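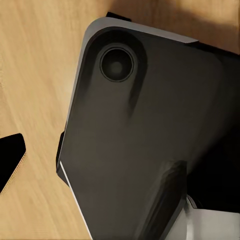 Tablet, Rückseite mit Kameralinse

Zuletzt aktualisiert: 2. Juli 2018

Betreff: Re: [Hickory-Technik] Lockerer Kopf an Camari-Mashie, Stift raus oder drinlassen?

Hallo in die Liste,

Antworten jeweils unter den zitierten Abschnitten. Ich beziehe mich nur auf Eisen mit konischer Tülle und Querstift. Hölzer mit gespleißtem Hals sind ein anderes Verfahren, dazu gab es im November einen längeren Strang.

> habe aus einer Haushaltsauflösung in Doklow drei Hickory-Eisen
> mitgenommen, darunter eine Mashie mit Camari-Stempel und der
> Nummer 2635 auf der Rückseite. Der Kopf lässt sich gegen den
> Schaft verdrehen, nicht viel, aber fühlbar. Beim Probeschlag auf
> der Matte klickt es.

Das Klicken kommt mit ziemlicher Sicherheit aus der Tülle. Zur Gegenprobe den Schläger am Kopf in den Schraubstock nehmen (Lederbacken, nicht fest anziehen) und den Schaft knapp oberhalb der Tülle von Hand hin und her drehen. Bewegt sich der Schaft im Metall, ist die Passung hin. Bewegt sich nichts und klickt es trotzdem, bitte den Schaft weiter oben auf einen Längsriss absuchen, vor allem unter dem Ende der Griffwicklung. Risse dort sieht man oft erst, wenn man den Schaft leicht durchbiegt und schräg gegen das Licht hält.

Zur Nummer kann ich nur sagen, dass ich bei Camari keine durchgehende Zählung kenne. Ich habe zwei Köpfe mit vierstelligen Zahlen vermessen, und die passen weder in Form noch in Gewicht zueinander. Ich würde daraus kein Baujahr ableiten.

> Soll ich den Stift austreiben und alles neu verkleben, oder reicht
> es, dünnflüssigen Kleber von oben einlaufen zu lassen? In einem
> anderen Forum wurde empfohlen, den Kopf über Nacht in Wasser zu
> stellen, damit das Holz quillt.

Wasser bitte nicht. Das Holz quillt, der Kopf sitzt ein paar Tage fest, danach trocknet es wieder aus und sitzt lockerer als vorher. Die Fasern am Tüllenrand werden beim Quellen gegen das Metall gequetscht und kommen nicht in die alte Form zurück. Dazu rostet die Tülle von innen.

Dünnflüssiger Kleber von oben ist eine Notlösung für einen Schläger, der nur an der Wand hängt. Er läuft dorthin, wo der Spalt am größten ist, und bindet dort auf altem Schmutz, Rost und Pechresten. Für einen Schläger, der gespielt werden soll, führt kein Weg am Zerlegen vorbei.

Reihenfolge, wie ich sie verwende:

Stift suchen. Meist sitzt er quer zur Schlagfläche und ist überschliffen, also kaum zu sehen. Tülle mit feiner Stahlwolle abreiben, dann zeichnet er sich als kleiner Kreis ab. Beide Seiten markieren. Manche Stifte sind leicht konisch, deshalb von der dünneren Seite her austreiben. Durchschlag etwas kleiner wählen als den Stift. Der Hals liegt dabei auf einem Hartholzklotz mit Bohrung. Sitzt der Stift fest, nicht mit dem größeren Hammer weitermachen. Ankörnen, anbohren, dann noch einmal versuchen.

Kopf abziehen. Bei einem Spiel, wie es hier beschrieben ist, geht das vielfach ohne Wärme. Wenn nicht, mit dem Heißluftgebläse auf kleiner Stufe die Tülle erwärmen und den Schaft dabei in einen nassen Lappen packen. Offene Flamme scheidet aus, der Hals läuft an und die Holzspitze verkohlt. Eine verkohlte Spitze ist verloren und muss abgesetzt werden, und der Schaft wird entsprechend kürzer.

Tülle innen reinigen. Pech und Schellackreste mit Spiritus lösen, danach Rundbürste. Zum Schluss ein Rundholz mit Schleifleinen, Körnung 100, ein paar Umdrehungen von Hand. Keine Bohrmaschine, der Konus wird sonst oval.

Holzspitze prüfen. Ist sie gesund, nur den Schmutz abschaben und matt schleifen. Ist sie rundum zu dünn geworden, hilft eine Lage aus feinem Leinen oder ein Furnierstreifen, längs zur Faser aufgeleimt und nach dem Trocknen auf Passung geschliffen. Trocken eingesteckt sollte der Schaft auf ganzer Länge tragen. Kontrolle mit Kreide in der Tülle: einstecken, drehen, herausziehen, die hellen Stellen am Holz abnehmen. Das wiederholt man, bis die Kreide gleichmäßig verteilt ist. An dieser Stelle entscheidet sich, ob die Verbindung hält, der Kleber füllt nur den Rest.

> Als Kleber habe ich noch Akolgo hier, den langsamen. Geht der oder
> muss es etwas Historisches sein?

Akolgo langsam geht. Ich verwende ihn selbst. Der schnelle wird mir zu spröde, und die offene Zeit reicht nicht, um den Kopf sauber auszurichten. Ob historisch oder nicht, hängt vom Zweck ab. Bei einem gespielten Stück von mittlerem Wert sehe ich kein Problem mit Epoxid, es lässt sich mit Wärme wieder lösen. Bei einem seltenen Stück würde ich gar nichts machen, bevor nicht jemand den Kopf bestimmt hat. Wer Pech nehmen will, muss wissen, dass es bei Hitze im Kofferraum weich wird.

Ausrichten: Vor dem Zerlegen mit einem Streifen Malerkrepp über Tülle und Schaft eine Bezugslinie ziehen und an der Stoßstelle durchschneiden. Bei einem bereits verdrehten Kopf nützt die Linie natürlich wenig. Dann gilt die alte Stiftbohrung im Holz, sofern sie nicht ausgeschlagen ist. Ist sie ausgeschlagen, mit einem Hartholzdübel schließen und nach dem Aushärten durch die Tülle neu bohren. Versatz der Bohrung bis 2 mm ist unkritisch, wenn der Dübel gut verleimt ist. Mehr habe ich nicht ausprobiert.

Neuer Stift: weicher Stahl, beidseitig minimal überstehend, leicht angestaucht und mit der Feile bündig gemacht. Messing sieht man gelegentlich, ich halte es für zu weich. Die Stelle nicht polieren — der blanke Fleck fällt auf dem dunklen Hals sofort auf. Etwas Öl genügt.

> Die Wicklung über der Tülle ist halb ab. Schwarzes Garn, das
> klebt. Kann ich da Zahnseide nehmen?

Gewachste Zahnseide hält mechanisch, nimmt aber keinen Lack an. Besser ist gepechter Leinenzwirn. Die vorgewachste Rolle von Hotura ist brauchbar, muss aber vor dem Lackieren mit einem warmen Lappen abgerieben werden. Beginn auf dem Metall, Windung an Windung nach oben auf das Holz, das Ende mit einer Zugschlaufe unter die letzten Windungen ziehen. Danach dünn Schellack, zwei Aufträge. Die Wicklung trägt übrigens kaum zur Festigkeit der Tüllenverbindung bei. Sie hält die Fasern am Übergang zusammen und verhindert, dass der Schaft dort aufspleißt. Wer den Kopf allein durch straffes Wickeln festbekommen will, wird beim nächsten Schlag aus dem Rough eines Besseren belehrt.

> Und der Schaft ist krumm, nach der Schlagflächenseite hin. Vorher
> oder nachher richten?

Vorher, also am ausgebauten Schaft. Heißluft in gleichmäßiger Bewegung über die Stelle, bis das Holz gut handwarm bis heiß ist, dann über das Knie oder eine gepolsterte Kante gegen die Krümmung biegen, leicht überbiegen und halten, bis es abgekühlt ist. Lieber mehrere Durchgänge mit wenig Biegung. Der alte Lack wirft dabei unter Umständen Blasen. Wenn er erhalten bleiben soll, weniger Wärme und mehr Zeit. Nach einer Nacht Liegen noch einmal über die Kimme schauen, ein Teil der Krümmung kommt gewöhnlich zurück.

Noch ein Hinweis zum Gewicht. Wer den Schläger vorher und nachher auf die Waage legt, wird durch Kleber und neuen Zwirn eine kleine Zunahme finden. Auf den Schwung hat das am unteren Ende mehr Einfluss als am Griff, also Kleber sparsam angeben und den Überschuss in der Tülle vor dem Einsetzen mit einem Stäbchen herausholen. Wenn sich unten Luft staut, drückt es den Schaft beim Einsetzen wieder hoch. Ein feiner Längskratzer in der Holzspitze reicht zum Entlüften.

Aushärten lasse ich Kopf nach unten, unbelastet, und spiele erst nach einer Woche damit. Die Angabe auf der Packung ist kürzer.

Offen ist für mich die Frage nach dem Griffleder. Falls es original ist und nur am oberen Ende lose, bitte nicht komplett abwickeln. Die Unterlage aus Filzstreifen zerfällt in der Regel beim Abnehmen, und dann hat man statt einer kleinen Reparatur einen ganzen Griff vor sich. Dazu bräuchte ich aber den Durchmesser unter dem Leder und die Breite des Streifens.

Gruß aus der Werkstatt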